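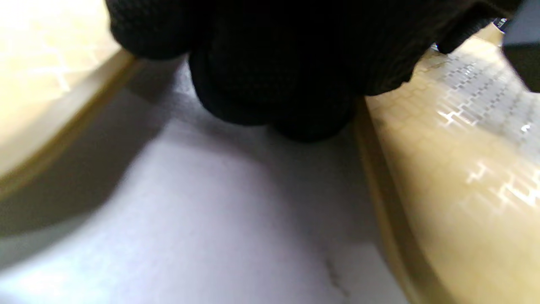 Gloved hand just over the white material, between the tan walls of the channel.

Glove rule and hands in view for hand-held gripper recordings - what do you write down?

Posted by Līga Kairys in Automation / Shop Practice

I'm putting together a written work rule for our bench at Parkbridge and would like to hear how other people handle two points before I send it around.

Background. We record tasks with a hand-held gripper that has a camera on it, and the recordings are used to train the arm that will do the same task later. The project is called Nada internally. The job is placing and flattening soft white material in a plastic channel. Right now people take turns, and everybody does it a little differently. Some wear the black knit gloves we have for general handling, some wear nothing, and one person wears a glove on one hand only. Often the free hand goes in next to the gripper to press the material down or straighten it.

We have 3,000 recordings so far and nothing in the log says who was gloved and who wasn't. The person who trains the model says it might matter and might not. The safety person wants gloves on all the time because that is the rule for the rest of the floor. I don't want a rule for the recording bench that contradicts the rule for the floor, but I also don't want one that was copied over without thinking.

So, what I'd like to settle:

Should gloves be fixed for everyone (same type, same color), or is variety fine as long as it's logged?

Is a second hand allowed to touch the work during a recording? The arm won't have one.

I've also got reflections off the amber panel beside the channel, and they move around depending on where the person stands. I don't know if that belongs in a work rule or somewhere else.

Our current draft is 23 pages, mostly inherited from the machine safety manual. I would like it to be a lot shorter.

benchside_tom

I wrote one of these for a similar setup, so I'll go through it in your order.

Gloves. Keep two decisions apart. The first is whether a person needs gloves for the task, and that comes out of the risk assessment for the bench: sharp edges, heat, chemicals, contamination of the product. If there's a hazard, they wear the glove that suits it and the recording people live with it. If there isn't, you're free to decide on data grounds. The floor rule may have been written for a different hazard. Ask your safety person which one, and get the answer in writing.

One caution. If the same people walk from the recording bench over to the powered arm or any other machine, look at the knit gloves again. Loose or knit material near rotating parts or closing jaws is a known way to get pulled in. A hand-held gripper squeezed by a person is a different thing from a motorized one on an arm. Our rule says gloves come off at the cell gate unless the assessment for that cell says otherwise. Yours might need the opposite, but it should say something.

For the data side, we log it. Every session sheet has a line for left hand and right hand, filled in with bare or the glove type. We do not force one color. If all your recordings have a black glove in them, you won't find out whether the model leans on that until it's running on the arm with no glove anywhere near it. If you already have both kinds, that's useful, but only if you can tell them apart. I'd go back and tag the old ones. Glove or no glove is visible at a glance in most clips, so it is dull work but quick. We did ours in batches of 20 and had a second person check one batch in every few.

Second hand. This is the one I would be strict about. Write down which of these the task is:

Gripper only. The free hand stays out of the work area from the start of the recording to the end. If somebody reaches in, the recording is marked as assisted and kept out of the main set.

Two-handed by design. Both hands are part of the task, and the final system has something to do the job of the second one.

Setup by hand. The hand may place or smooth the material, but the recording starts after it's out.

Most benches drift into a mixture of all three because it's faster to poke the material flat with a finger than to do it again with the gripper. Then the model sees the material get flattened by something the arm doesn't have. Your picture has the fingers almost touching the white part, and if that's during a recorded step I'd want to know which of the three it counts as. I'm not saying it's wrong. It depends on the step.

Also write down that a failed try is kept and marked as failed. People like to delete them. Ours went missing for a month before anybody asked.

Reflections. Put it in the setup sheet, not the work rule. The work rule is what people do; the setup sheet is lamps, panel position, where the fixture is clamped. Take a reference picture with the gripper camera at the start of each session and compare it with the last one. If the bright patches on the panel are in a very different place, note it and carry on. I wouldn't try to get rid of them all unless the real cell is going to be free of them too.

On length: our rule is 2 pages. The machine safety manual still applies and we just refer to it by title and revision. Don't copy it in, or you'll be updating it in both places.

rmc_40

just make everyone wear the same gloves and be done with it. we had Pradow fixtures with the same kind of plastic sides and never had a problem. if safety says gloves then gloves

Līga Kairys

Thanks both. Tom, the three categories are what I was missing. We've been doing the third one most of the time and the first one when somebody remembers.

I asked our safety person on Tuesday where the floor rule comes from. It was written for unpacking crates, so cut hazard from strapping and staples. She is fine with a separate assessment for the recording bench. She wants the part about gloves at the cell gate in there, and said it should have been there already.

rmc_40, I'd go that way if we were starting from zero, but I have a large set that is already mixed and I'd like to keep using it.

d.okafor.integration

Adding a few things from the receiving end. I get recordings from other shops and have to decide what is usable.

Put the revision of the work rule on every session sheet. When the rule changes in the middle of a project, that is the only way I can tell which recordings were made under which version. Adomaitis sends us sets with a revision letter in the log and it saves a lot of phone calls.

Agree on words. One shop wrote "assisted" for any recording where the person's other hand showed up at all, another only when it touched the part. Put a definition next to each tag. In your case I would separate "hand visible" from "hand in contact". From a single camera angle you can't always tell those two apart, especially when the glove covers the spot where it would be touching, so allow a third value for unclear and tell people to use it. A guessed tag is worse for me than an unclear one.

I disagree slightly with Tom about letting glove types vary freely. Mixed is fine, but change gloves between sessions and not halfway through one. Otherwise the session sheet is wrong for half of what's in it. If a glove tears, stop, close the session, open a new one.

Last point, for the arm itself. None of this replaces the risk assessment for the cell. A work rule for recording covers people holding a tool at a bench. Once the trained arm is moving in the same channel and somebody wants to reach in and straighten the material the way they did at the bench, that's a different situation, and those are the same people with the same habit. I'd put it in the training for the cell by name: no reaching in to fix the part, stop the arm first.

Līga Kairys

Good, that last one goes in. I'll do "visible", "contact" and "unclear" as the tags, and the revision letter goes at the top of the sheet. Tagging the old set starts next week. If the model person finds any difference between gloved and bare I'll post it in this thread.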